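We use cookies to keep this site working. By continuing to read you accept our cookie policy.

Give the steamer its own place on the counter

By Viorica Oprea

I grew up with a steamer basket that lived in the back of a cupboard, under the roasting pan. It came out for birthdays and went back greasy. When I moved into the apartment on Gerthorpe I bought a small electric steamer, and for most of a year I treated it the same way. I used it maybe 3 times. Then in February I left it out because I was too tired to put it away, and I have eaten better since.

My argument is simple. A kitchen tool you have to dig for is a tool you don't own. People spend money on big ovens and keep the cheap, useful thing in a box. For buns, dumplings, eggs, and yesterday's rice, the steamer beats the microwave every time. The microwave gives you a bun that is soft for two minutes and then turns to leather. Steam takes longer, and I think the wait is worth it. From the fridge, my buns need 9 minutes. From the freezer, they need 15.

You also don't need much space to work. A clear stretch of table will do, with a plate next to the pot and somewhere flat to lay the lid.

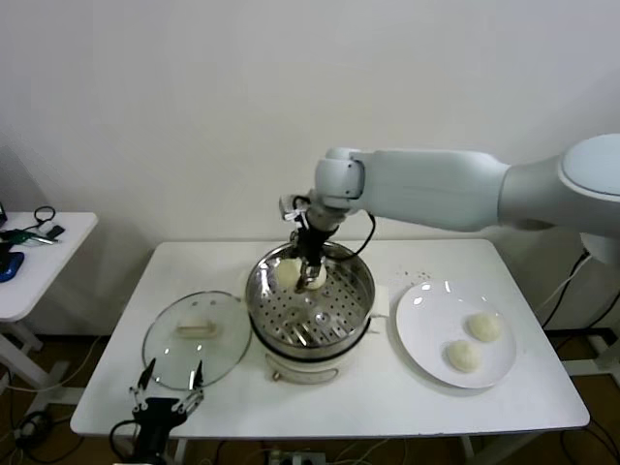

Gheorghița Ene disagrees, and wrote to tell me so: a steamer on the counter is one more thing to wipe, and a covered bowl with a spoonful of water in the microwave gets you most of the way there. She feeds five people before school and says she can't give any breakfast a quarter of an hour.

I take the point about mornings. If you have a crowd to feed and a bus to catch, use the microwave. But most of us aren't feeding five, and most of us waste a quarter of an hour before breakfast anyway. You can put the buns in, set the knob, and go get dressed. The wiping is real too, but it is a damp cloth once a day. I wipe the toaster more than that.

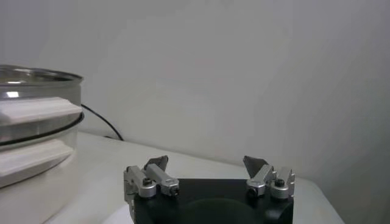

Buying the right steamer matters less than the stores want you to believe. I have no use for programs, apps, or a delay timer. What I would look at is how you are going to pick the thing up. Each tier should have its own handle, like the white tabs on the upper and lower levels here, and they should stick out far enough to take hold of with a folded towel. Clear walls are good to have as well, so you can check on the food without lifting anything. My first one had neither, and I dropped a whole tier of dumplings in the sink.

After that, think about the outlet. Mine is behind the table, and I don't use an extension cord. Pull the pot away from the wall when it's running, and don't park it under a cabinet. Let it cool for 30 minutes before you empty the water. Then put it back together and leave it where it is.

Share this article (30)
Comments (9)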